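Chapter 7
Property Development and the Local Economy

A developer buys land, gets approval to build, borrows money and sells or rents what it puts up. This chapter follows those steps through Govby, a planned harbourside neighbourhood of 1756 homes.

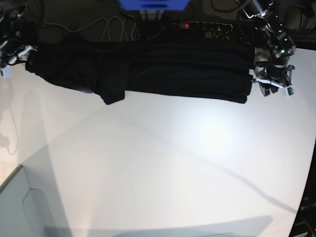 Figure 7.1 A black garment held at both ends over a white tabletop.

Jirnine, the lead developer, owns the land. Ernetti is building the first two towers, and Bittencourt will manage the rental units once they open in December.

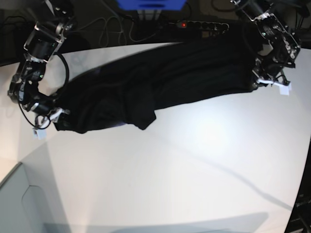 Each firm carries a different kind of risk. Section 2 looks at how these risks are priced, and Section 3 at what happens to labour and rents nearby when a project is delayed.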